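I got the job at Mernard because I can hold my hands still. That was the whole interview, pretty much. Océane Girard put me in a chair, gave me the two handles that drive the arm, and had me move a sponge from one end of a table to the other while she ate an apple and watched the screen. When I set it down she said I could start Monday.

So now I cook for a living, in a kitchen that would come up to your knees. Carrot in the pot, carrot out of the pot, carrot in the sink. Each one is an episode, and when it's over I tap the pedal, Océane types in a sentence, and somewhere down the hall Irnon swallows it. Irnon is the model. I've never seen it do anything except make a fan run loud, but everybody talks about it like it's a nephew who's staying with us.

The target was 2784 episodes by the end of July, and on my first day I made 68, which I thought was terrific until I heard that Orlandini, the guy on nights, does twice that and listens to opera the entire time (that isn't his real name, it's the name on the coffee mug he leaves behind, but it stuck).
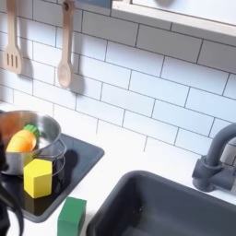

"You're too good today," Océane said, somewhere in my second week. She had her chin on her fist and was scrolling back through the morning.

I said thank you.

"No, it's a problem. Look at these. You go straight there every time. What does it learn when it misses?"

"I could miss," I said.

"Don't fake it. It can tell. Well — I can tell."

Try that sometime! Try being clumsy on purpose without looking like you mean it. I fumbled carrots all afternoon and she threw out every single one, and then around four o'clock I got to thinking about my sister, who had called twice and who I hadn't called back, and my wrist sort of drifted. The fingers closed on nothing. I felt my face go hot, and I backed up, came in lower, and got the thing by its green top and carried it over, swinging.

"That one," Océane said, already typing. "Keep that one."

I asked her what she'd written and she turned the screen so I could see. Put the carrot in the sink. Same as all the others. No mention of my sister, obviously, or the miss.

We did 4 more before we quit. I called from the parking lot with my gloves still on, and she picked up on the second ring and said, "Well, finally," and I told her I'd been at work, moving vegetables.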